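Campaign HQ in your kitchen: tips from the Brenville boundary vote
Bronwyn Whitcombe

Quick one as I'm meant to be out on Hollis Road with leaflets. Had the Yes side running out of my kitchen since September, ward boundary poll, Brenville to split from Trelier or stay put.

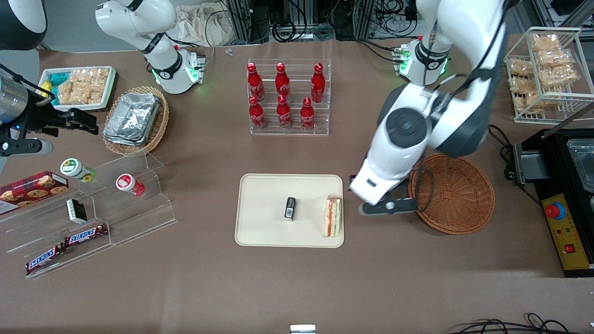

Leaflets first. They come flat and you fold them. Do it at the worktop, standing, not on the sofa. Back of a dessert spoon for the crease, much faster than a thumbnail and no ink on your hands. Bundle by street with a strip of paper round the middle, elastic bands curl the edges and then they jam in letterboxes.

Letterboxes. Wooden spatula, flat sort. Leaflet over the end, push through, pull back. Saves your fingers from the brush ones and from dogs. Wash it and keep it OUT of the cutlery drawer afterwards. I now own 2.

Canvass sheets get soaked. Plastic freezer bag over the clipboard, open end at the bottom, hand goes up inside with the pencil. Pencil not biro, biro gives up on damp paper. Wet sheets: lay them on the oven rack with the oven off and the door open. Don't put the heat on, I browned most of Hollis Road and had to copy out 106 addresses by hand.

Garden stakes for the boards. Square timber, point cut on the bottom with a hand saw, four quick cuts. Drill the screw holes before you go out or it splits at the top. Rub a candle stub on the screws, they go in sweet as anything. Cap the top with a bit of old bike inner tube if you're using a mallet.

Sticker residue on windows, both sides please, we all have to live here after. Cooking oil on kitchen roll, leave it ten minutes, scrape with an old loyalty card, then washing up liquid. Works on wheelie bins too. Not on bare wood, leaves a greasy patch.

Tea for evening meetings. Fill flasks with boiling water first, tip out, then fill properly. Milk in a screw top bottle. Nothing crumbly near the electoral roll.

Felt pen on the table. Mine came off with toothpaste, the plain white stuff, on a damp cloth. Try it somewhere hidden frist.

Poll day: big pan of soup made the night before, ladle into mugs, no bowls. People come in between knocking-up rounds and want 3 minutes sat down. Put the lift rota on the fridge door and a copy by the phone. Ours fell down behind the fridge and a lady on Titimska Close waited ages for her lift, she did vote in the end and was very nice about it.

Afterwards keep the backs of the spare leaflets for shopping lists. I have 507 left over so if your passing, take some.

Updated January 20, 2021. Will add the bit about getting glue off paste tables when I find where I wrote it down.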